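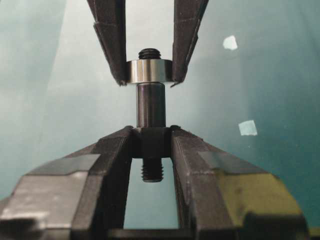
The Ring from Tritside

The ring came from Tritside in a padded envelope with too much tape on it, and I loved it before I had it out of the paper. Silver, short, no taller than my thumbnail, and so shiny I could see the kitchen light bent all the way around it! It had cost me 569 crowns, postage included, and I would have paid more.

You have to understand that the clock at Lendine had been silent for two summers. A big tower clock, the kind with a face on each side, and every one of them stuck at a different time. The bakers went by the east face out of habit and the bread was always late. All of it came down to one shaft up behind the north dial, threaded at each end, and the ring that was supposed to sit near the top of it and didn't.

I climbed up on the first dry morning of July. Seven ladders, and the last one leans the wrong way, so you go up it like a cat going up a curtain. Pigeons everywhere. I had the ring in my shirt pocket with the flap buttoned and I kept patting it - still there, still there.

The old Aubert manual gives this job half a page. Set the shaft upright. Clean the threads. Pass the ring over the upper end and bring it down square. That word "square" is underlined in pencil, twice, by whoever had the manual before me, and oh, they were right to do it. Let a ring start crooked and it bites, and then you're up there with a mallet and a bad mood until supper.

So I went slowly. I breathed on it, wiped it on my sleeve, and held it level over the thread. A ring like that has a feeling to it when it's straight. It stops arguing. It goes down past the last ridge and onto the smooth part of the shaft with a little sigh, and your whole arm knows. I laughed out loud and scared the pigeons off the beam.

After that came the other end of the shaft, the end that points down into the works and has to find its hole in the dark. I did that one by feel, with my cheek against the cold housing and my eyes shut.
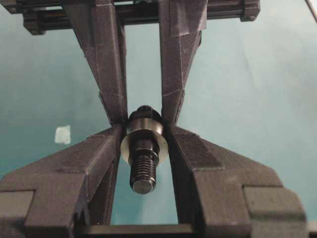
Did you oil it, Omby wanted to know, shouting up from the square, because an unoiled thread will squeal all winter and the people on the north side have to sleep. I shouted down that of course I had oiled it. Then I got out the can and oiled it.

The weights took the rest of the morning. When the pendulum finally caught, I felt it in the floorboards first and heard it second, and down below a door opened, then another one, and somebody started running toward the bakery.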